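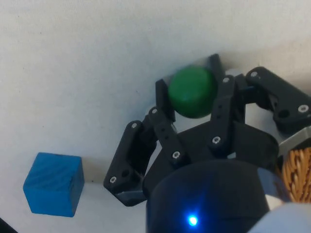

Green ball, black gripper.

The bus I take to work has a timetable, and the timetable has footnotes, and one of the footnotes has a footnote. I've been riding the 9 out of Mirkden for long enough that I should have memorized the thing. I haven't, and I've decided this is the fault of typography.

Let me set out the case. The schedule posted at my stop is a grid. Stops run down the left side, buses run across the top, and in every box there's a time. So far so good; people have been reading grids since they had taxes to pay. But a good share of the times carry a little letter. A means the bus doesn't run during school vacations. B means it does, but by way of the hospital. C means it continues to Jindham "on request," without saying of whom the request is made, or when, or whether you ought to bring something. And then there is an asterisk, which sits next to the C in the key and sends you to a line at the bottom of the sheet that says "See also B."

I stood there one evening in October, in the kind of rain that comes in under an umbrella, following these instructions with a fingertip like a man reading scripture. While I was at it, the bus came. It was a B. I think. It went to the hospital, anyway, and so did I.

Since then I've become a bore about timetables. I had the necessary background, having spent my working life laying out instruction booklets for a company that makes kitchen ventilation hoods, where the great question of the decade was whether the screws should be shown before or after the hood. So I know a little about what happens when you put information on a page and walk away from it. Mostly what happens is phone calls.

What strikes me about the 9's timetable is that nothing on it is wrong. I've checked. Every letter means what it says, every exception is noted, and if you had it on your kitchen table with a ruler and a pot of coffee you could work out where any bus would be at any minute of the day. It's a complete and truthful document. It just happens to be bolted to a pole at the height of my chin, behind plastic that has gone the color of weak tea, and it's read by people who have a bus coming.

I made this speech at dinner to my friend Sayaka Shimada, who draws maps for a hiking association and has strong feelings about contour lines. She let me get as far as the asterisk. Then she asked who I thought the timetable was for.

I said passengers, obviously.

She said no, look at it again, it's for the dispatcher. And she's right, which annoyed me through most of dessert. The columns are vehicles. Each one follows a single bus down its route from the first stop to the last, which is just what you want to know if you own the bus. I don't own the bus. I stand at one stop, always the same one, and of the whole enormous grid I want exactly one row. The rest is news from elsewhere. I'm glad that someone will be picked up outside the garden center at 7:41, I wish them well, but I don't need to hear about it in the dark.

So I did what any sensible adult with a free weekend would do and redrew the timetable for my own stop, number 929. (The number is on the pole, in type larger than anything on the schedule. I've never met a person who used it for anything.)

My first version was a beauty. I took the one row, turned it on its side, and set it as a column of hours with the minutes strung out after each, the way they do it in train stations in countries where the trains come. It fit on a postcard. I dropped the letters altogether and used color: black for every day, red for school days only, blue for the hospital route. I printed it, held it up at arm's length and felt the quiet glow of a person who has improved something.

Then I took it outside after dark. Under the streetlight at 929, which is orange, the red and the black are the same color, and the blue is also that color. I had replaced a hard puzzle with no puzzle at all, just a list of times, some of which were lies.

Version two had bold and italic in place of the colors. Italic meant school days. I showed it to Vignesh Gowda from across the landing, who takes the same bus and had been standing next to me in the rain the night of the hospital, and asked him to tell me when the next one left. He did it right away, and correctly. I asked what he thought the slanted numbers meant. He hadn't noticed any slanted numbers. He looked again, kindly, and suggested that maybe those buses were faster.

I'd like to say I took this well. I explained to him that italics have been used to mark distinctions since the Renaissance or so, and he said sure, and that he had to go and turn off his rice.

By version three I'd given up on elegance. I made two lists and put them side by side. One is headed SCHOOL IN SESSION and the other is headed SCHOOL'S OUT. Most of the times are in both, so the card says nearly everything twice, and every book on my shelf would tell me this is waste. There's a whole tradition of it: get rid of what repeats, let each mark of ink do some work, trust the reader. I've underlined those passages. I've quoted them in meetings about ventilation hoods.

But the lettered grid is what you get when you follow that advice all the way down. Nothing in it is said twice. Each exception has been factored out, given a symbol and moved to the basement, and the work of putting it back together has been handed to whoever is standing there with a wet sleeve. The ink was saved, all right. I'm paying for it in bus fare to the hospital.

The Jindham business took the longest. "On request" has a nice ring to it, but I couldn't put it on a card without knowing what it meant, so I called the bus company. The woman who picked up was helpful and had never heard of it. She transferred me to Senthil Venkataraman in scheduling, who had heard of it, and sighed, and told me that you tell the driver as you get on. That's the whole procedure. You say "Jindham, please." If no one says it, the bus turns around at the depot and everybody goes home early.

I asked why the sheet didn't say "tell the driver." He said there wasn't room. I was looking at the sheet as he said it, and there was a logo on it you could have landed a helicopter on, but he'd been nice and I let it pass. We then had a surprisingly long talk about the asterisk. It was added before his time, to fix a complaint about the B, and he was afraid to take it off in case it was holding something up. I've worked with people who feel that way about whole chapters.

He also told me something I hadn't considered, which is that the schedules come out of the same program that makes the drivers' rosters. You press a button and it prints the sheets for over 100 stops. They're all the same sheet. A different sheet for every stop would mean somebody sitting down and deciding what each one should say, and then doing it over whenever a time changed. I know this kind of argument very well. It's why your ventilation hood came with instructions for three hoods you didn't buy.

So, where things stand. The card for 929 is done, in black only, in 10 point type that I've since bumped up a good deal after trying it on my mother-in-law. It says at the bottom: "For Jindham, tell the driver when you get on." The hospital buses have the word HOSPITAL after them, spelled out, every time, which looks terrible. I made a few copies. Vignesh has his on the inside of his front door, and there's one in a sandwich bag taped to the pole under the official one, put there by a person unknown, who used a decent grade of tape.

An older man was reading it when I got there the other morning. I stood off to one side and pretended to look at my phone. He read the card, then he read the big sheet above it, moving his lips a little, then he went back to the card. I was ready to be asked about it. I had some remarks prepared on the subject of repetition.

He turned around and asked me whether this was the stop for the 9.

I'd left the route number off. It isn't on there anywhere. I've looked at all three versions, and it's missing from every one, because I've always known which bus I was waiting for. Version four goes up when the tape dries out.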